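Print this page | E-mail this page

Gripper cell 2, ball handling station — inspection checklist with comments
Plekgate workshop, February round

Before power on

[x] Emergency stop pressed and released, lamp goes off. OK.
[x] Arm base bolts checked with the wrench. OK.
[x] Cycle counter written down: 1,572. The last sheet is missing, so I cannot give the difference.
[ ] Cable along the forearm. Not OK. The second clip is open again and the cable hangs a little when the wrist turns. I closed it by hand, but please order new clips from Sartori.

Gripper fingers

[x] Both fingers tight, no play when pushed from the side.
[x] Inner faces cleaned with a dry cloth. Do not use the Galier spray here, it leaves a film and the rubber slides.
[x] Closing force set to 33 percent. It was at 30 and I raised it after two drops with the foam block.

Holding test with a soft ball

The ball for this test must be not fully inflated, so that the fingers take a fold of rubber between them. Look that the fold sits in the gap and that the needle stays straight in the valve. Keep hands away from the needle side while the arm has power.
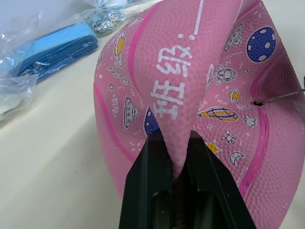
Wrist camera view: fold of the ball between the fingers, needle in the valve hole.

[x] Fold is between the two fingers. OK.
[x] Needle enters the valve hole, no bend seen. OK.
[ ] Table around the ball clear. Not OK. Plastic bags with parts are lying on the table behind the ball. They must go in the drawer before the next run — the camera also takes reflections from them.

Wrist camera

[x] Lens wiped, bracket screws tight.
[x] Fingers visible at the lower side of the picture.

After the test

[x] Arm moved to rest position with the Hakari panel, slow speed.
[ ] Spare needle in the drawer. I did not find one. Please write on the list if you took it.

Open points: cable clips, table, spare needle. The cell can be used at slow speed until the clips are changed.

Plekgate workshop, cell maintenance pages | Contact | Back to top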